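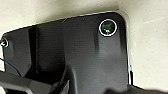 A view from the wrist camera, with the dark housing of the arm over the pale work surface.

The building of Zumiletti stands at the end of a street with more bicycles than cars. On the second floor, behind a door with a paper sign, a small team teaches a robot arm to do ordinary jobs on a table. They do it by showing. A person moves the arm through the task, the computer keeps everything, and later a learning system tries to find out what all these showings have in common.

I spoke with the person who leads the collecting. She asked me not to print her name, as she says the work belongs to the whole room, so I will call her the coordinator. She has been with the project, which carries the name Illik, from its first month.

"In the beginning we thought about the model all day," she told me. "We talked about the model at lunch. Then we saw that our examples were poor, and now at lunch we talk about examples."

What is a poor example? I expected that she would speak of mistakes, of things dropped or pushed over. She shook her head. A dropped object is often a good example, she explained, if the operator picks it up again in a calm way. The system has to know how to come back from trouble. Poor is the recording in which the operator hesitates. "You see the arm stand still for two seconds, because the person is thinking. But the system does not know that there is a thinking person. It learns to stand still."

For this reason each operator practises a task 15 times before anything is kept. Some find this too much. One of them, a former tailor who works in the mornings, told me that he would be ready after five. "My hands know it early," he said. "But the rule is the rule, and I must say that my last ones are smoother."

The goal for the present round is 2000 examples of table tasks: placing, turning, sorting, closing a lid. When I visited, the team had nearly 1000 that passed the check. The check is done by eye. Two people look at each recording separately, and if they do not agree, a third one decides. I asked if a program could not do this part. The coordinator said that they had tried one, in a version supplied by Murthy, the company which also wrote their storage software. It was quick, and it threw away many recordings in which the light had changed. "But we want the light to change. In a kitchen the light changes all the time."

The camera close to the gripper was a subject to which she came back several times. It travels with the arm, so its view is very near and sometimes strange for a human eye. Large parts of what it sees are dark hardware, screw recesses, a piece of cable, and a bit of the surface behind. New colleagues ask her whether such pictures should be removed.

"I say no, leave them in," she said. "The arm will have this view also when it works alone. If we only keep the beautiful pictures, then the first time it sees something like this, it is lost."

There is another side to this. A near view shows very little of the room, and when the object is out of sight the system must use what it knows from other moments. The team discussed for a long time how many such moments a recording may have. They did not find a number that pleased everybody. At present they write a remark in the log, and the people who train the model can decide for themselves.

The log is a subject of its own. Each recording gets a short sentence in plain words, written by the operator directly after the task. At first they used a list of 37 fixed sentences, to keep things tidy. Operators then chose the sentence that was nearest, even if it was a little wrong. Now they write freely, with spelling mistakes and all. The former tailor writes very long ones. A younger operator writes three words - sometimes two.

I wanted to know if the work is boring. The coordinator laughed and said yes, in the afternoon. They change the operator every hour, and the tasks are mixed, so that no one closes lids for a whole day. One operator listens to the radio, but with low volume, as her colleague at the next table cannot bear the advertisements.

In autumn a second group, Graltetti, will begin to collect with the same kind of arm in another town. The two sets shall be put together. She looks forward to it with some worry. "Their people will move differently from ours. They will hold the arm in their own way, and they will be quicker or slower. For the system this is good, I am sure of it. For me it means that I must write the instructions again, and this time so that a stranger understands them."

She had the first page ready and let me read it. It began with how to adjust the chair.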